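Noltberg open day, arm demo

tilgate_joe
Went Thursday. They had the arm picking up printed cards for most of an hour. Is that what $4,000 a month gets you?

Bugti
Cards are hard! Thin, flat, slippery. I thought it was decent.

tilgate_joe
With staff standing right beside it. Let me see 200 in a row with the room cleared.

eglesprogis
Same pitch as last July, if you ask me. The slides were nicer.

Bugti
You two wouldn't clap for a moon landing. Here's mine from the card part.
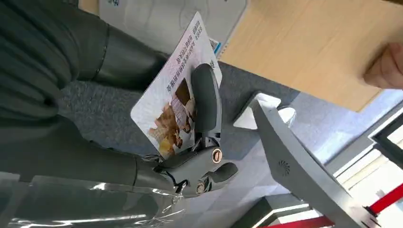
eglesprogis
Did they say what happens when it drops one?

Bugti
It stops and waits for a person to reset it.

tilgate_joe
So you're still paying the person.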